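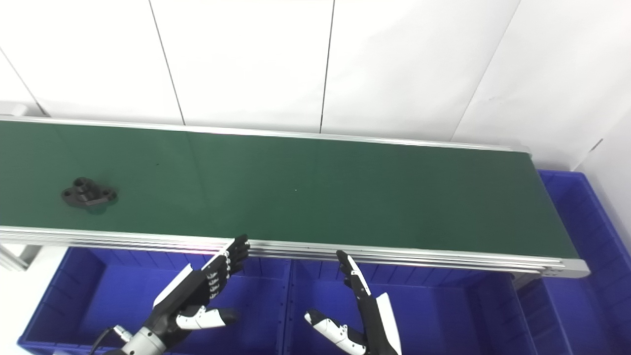
Part on green belt conveyor

Wiltitz
Dec 12, 2022
Flat green belt, metal side rails, 600 mm wide. We run black two-hole flanges with a raised center bore. Since the belt was replaced in June, the parts creep toward the front rail as they travel. Tension is per the manual. Belt speed is 4 m/min. Is this tracking or something else?

Tullurix
Tracking. Loosen the tail pulley bolts, quarter turn on the slack side, run it for 15 minutes, check again. Repeat until the belt edge holds.

Naqvi
I disagree. If the belt edge stays parallel to the rail and only the part moves, the pulleys are fine. Put a level across both rails first. Ours was low on the front side and we wasted a shift on the adjusters.

Tullurix
A flange that flat will not slide on that belt from a small tilt.

Naqvi
It will if there is oil on it. Are the parts washed before they go on?

Wiltitz
Washed, yes. Dried, not always. Level shows the front low by over 3 mm at the drive end. Belt edge is steady.

Zetham
Then shim the stand and leave the pulleys alone. Also wipe the belt – residue from the washer builds up and you will chase this again. We clean ours every 54 hours of run time.

Tullurix
Fair on the level. I would still mark the belt edge and watch one full loop before closing this.

Wiltitz
Will shim the front feet tomorrow and post the readings.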